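Morin Press Opens Sign-Up for Seventh Reader Gift Exchange

Participants send one book each; matching begins in November
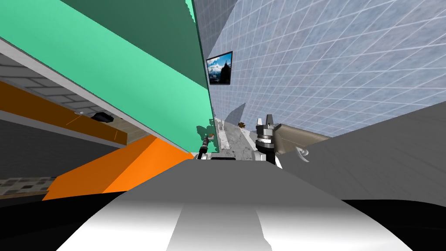

How the exchange works

Morin Press, publisher of translated fiction, has opened registration for its annual reader gift exchange. The program pairs book bloggers and general readers for a one-way mailing of a single title. Last year, 214 readers took part.

Each participant completes a form listing preferred genres, books already owned, and a mailing address. Pairings are generated from the form data and sent by email. The sender and the recipient are never matched to each other in both directions. Packages must be mailed within 3 weeks of the pairing notice.

Changes this year

Two rules have been revised. Used books are now accepted if the binding is intact and the pages are unmarked. International mailing is optional and must be selected at registration; participants who do not select it will be paired within their own country.

"The form now asks for titles already owned, which should cut down on duplicates," said Ffion Yorath, program coordinator at Morin Press. "Participants should update that list before registration closes."

Posting and reviews

Bloggers may publish a post on the book they receive at any time after January 2. Links submitted to Morin Press will be collected on a single index page, edited by Telmo Lozano. Reviews are not required.

Registration is free and closes at 7 p.m. on the last day of October. Late forms will be placed on a waiting list.

Media contact: Jocelyn Cloutier, Morin Press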